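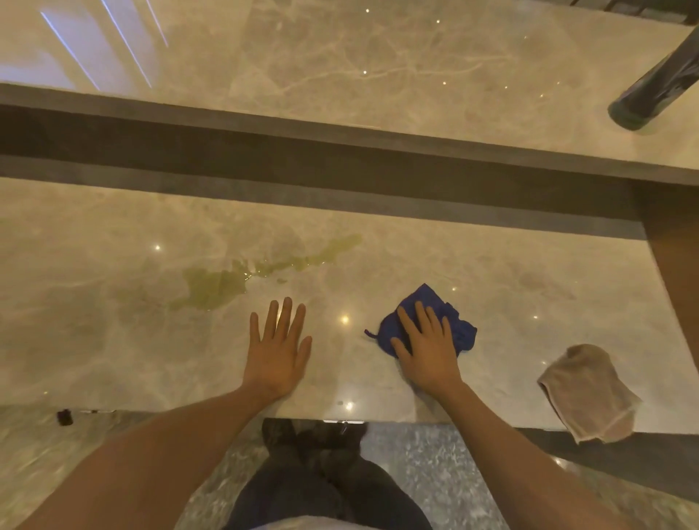

Iker Cordero

About Stiren

Stiren is a two-person workshop that builds robots for wiping down counters and tables. I started it at home, and most of the building is still done there. The rest happens in the shared workshop at Quintana, where we rent a bench and pay by the month for time on the mill and the lathe.

I worked as an appliance repairman before this. Gonzalo Miranda wrote control software for packaging lines. We met at Quintana, when he needed a bracket made and I needed help with a motor driver that kept shutting down. He fixed the driver in one evening. The bracket took me longer.

What we are building

Our machine is called Fendanine. It is a single arm on a base that clamps to the edge of a counter. It holds a cleaning cloth, presses it down with a set amount of force, and moves it over a spill until the surface is clear. The current version is the third. The first used hobby servos and could not hold steady pressure. The second could, but it weighed too much to clamp safely to anything except a workbench.

The third version has 8 motors, counting the two in the gripper. The arm tubes are aluminum. The joint housings are printed, and we reprint them often. We have spent $2,777 on parts for this version, which does not include the tools or the bench rent.

How we work

We begin with a person doing the job by hand. One of us cleans up a spill with a cloth, and we record it from head height so both hands stay in view. On marble, for example, the left hand can lie flat on the stone while the right one presses the cloth down. We go through the recordings and mark where the cloth touches, which way it travels, and when it gets folded or turned over. Gonzalo uses those marks to write the arm's wiping paths.

So far we have 200 recordings that we consider good enough to use. Each surface needs its own set. Polished stone gives us the most trouble, as reflections from the lights confuse the part of the software that looks for liquid. Colored spills are easier for it to find. Clear water on a pale counter is still unreliable, and we are working on that now.

The software that sorts and labels the recordings is called Ileo. Gonzalo wrote it for our own use. Other members at Quintana have asked for copies and he gives it to them at no charge, with no promise of support.

Where things stand

Fendanine runs on the bench for 90 minutes before the motors need to cool. It does not yet rinse or change its own cloth. We do not sell it, and we are not taking deposits. We plan to have a fourth version ready in October, with a lighter base and a guard over the elbow joint.

Visiting

We are at the Quintana workshop most evenings, at the bench nearest the loading door. Members can stop by without asking. If you are not a member, write to us first so that one of us can let you in. Closed shoes are required on the shop floor.

Page last changed Mon 8 June.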